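Wornham, February, gone nine in the evening

Rain again, so the walk to Stovine was put off and I made soup instead, a great big pot of it (leeks, the last of the potatoes, far too much pepper!). The seed order has come at last, and I've been happily moving the packets about the table ever since.
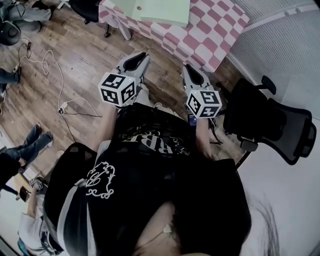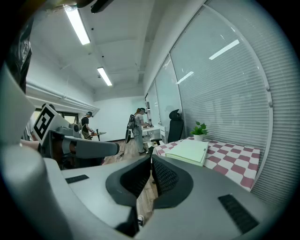
Both from the same day, grippers out.

I do think the broad beans can go in early this year, 21 of them along the wall, if the ground ever dries out. Bed now, with the catalogue.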